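3.2 Collecting demonstrations by remote control

All demonstrations were recorded at the Kendstead site on one tabletop station. The operator sits to the side of the table with a pair of hand controllers and watches the robot directly. We tried an arrangement in February where the operator worked only from the camera views, but depth was hard to judge near the oven door and we dropped it. The overhead view is still recorded for every episode and is one of the inputs to the policy.

Each episode begins with a written instruction shown to the operator, such as "put the banana in the colander" or "open the oven." The operator reads it, presses a pedal to start recording, carries out the task, and presses the pedal again. Episodes in which the operator drops an object and picks it up again are kept. Episodes in which someone has to reach in and move an object by hand are thrown out. After filtering, the set holds 1,194 episodes from 8 operators, covering 13 instructions.

The objects are toy food and ordinary kitchen items. We picked them to give a mix of soft and hard things, and of shapes that can be grasped from any side and shapes that can only be grasped from one or two. Plush items forgive a poor grasp. The colander and the pitcher do not, and most failed attempts during operator training involved one of these two. Figure 4 shows the table during an episode, seen from overhead.

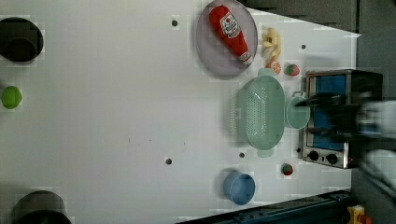

Figure 4. Overhead view of the tabletop station during a remotely controlled episode. The gripper is moving in front of the toaster oven, near the pitcher.

Between episodes the operator rearranges the objects. Early on we left the choice of layout to the operators, and the layouts became very similar within a single session. People tended to put things back where they had found them. We then wrote a short script, included in the Drutura recording software, that divides the table into zones and names a zone for each object before the episode starts. The operator only has to get the object into the right zone; exact position and rotation are free. The oven stays on the same side of the table throughout, so our results say nothing about how the policy would cope with an oven placed elsewhere.

Objects that are not part of the instruction are left on the table. This makes the operator's job slower, as the arm often has to go around something, but it keeps the policy from learning that the only object in view is the one to pick up. Two objects of the same general kind may be out at once. In those cases the instruction accepts either, and we did not tell operators which to choose.

New operators practiced for one session before their episodes were counted. We found that speed was a poor guide to whether an operator was ready. Some of the fastest operators moved the gripper in long sweeps and corrected at the last moment, and policies trained on their episodes alone tended to bump objects on approach. We asked all operators to slow down before contact and to pause briefly once the fingers were closed. The pause also made it easier to split episodes into reach, grasp and place segments, which we use in Section 4.

3.3 Demonstrations by hand

For the comparison set, the operator held the arm just behind the gripper and guided it through the same instructions with the motors set to a low stiffness. Visitación Gallardo and Liv Aasen recorded all of these episodes. Guiding by hand gave smoother paths near the table surface, but the operator's arms and shoulders blocked much of the overhead view. We therefore replayed each recorded path on the robot with the objects returned to their starting places, and kept the camera data from the replay. A replay was discarded if the object ended up outside its goal.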